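Ticket 475: left arm stops over the tray before release
Project: Gusura (student team, two arms). Opened by: Lama Nimri. Status: open

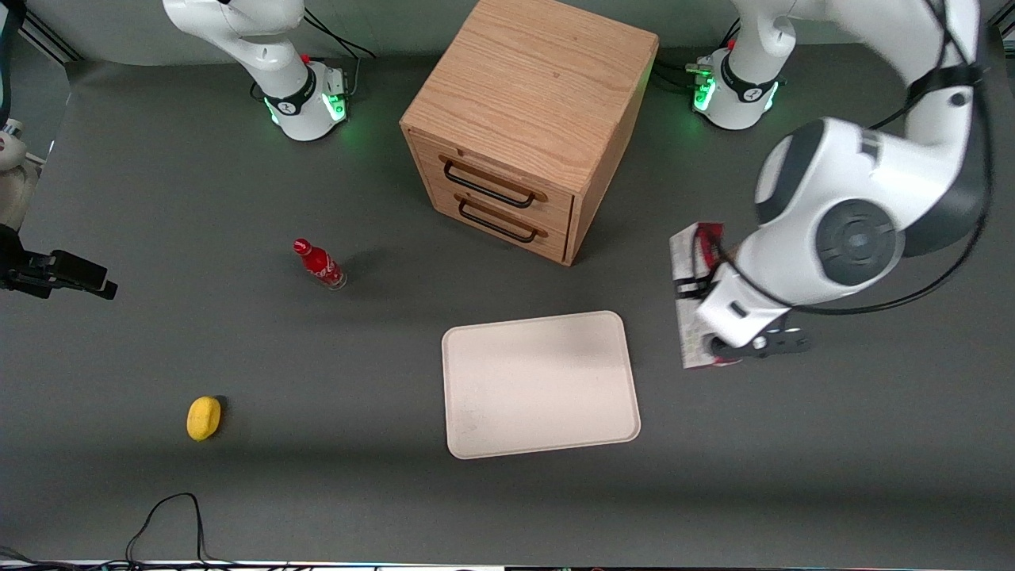 Georges Rizk asked first whether we had changed the release height after the new tray was added to the task list, because the planner still keeps the old value in the Masri config and will refuse any point under it.

Reply from Lama: Thank you, Georges. I checked the file and the height is the new one. I give more details so that you can repeat it.

The task is to pick the small red and white box with the left arm, move it to the white tray and open the gripper. The right arm has no motion in this task. In 17 runs the left arm stopped 4 times on the way to the tray. The gripper stayed closed each time and the log says only "target not reachable". After a restart of the planner the same program ran normally.

What I tried:
- lower speed for the left arm: no change
- removed the drawer task from the queue: no change
- new calibration of the left wrist: one stop in the next runs, so maybe better, but I am not sure

Mwende Mfaume: Please look at the collision model too. The cabinet was entered with a margin of over 2 cm on each side. If the box is held low, the elbow must turn more, and it can come into this margin.

Lama: I made the margin smaller for the side near the left arm. No stop until now, but I did only a few runs before the lab closed. I will continue tomorrow at 4 and attach the log. Please do not close the ticket yet.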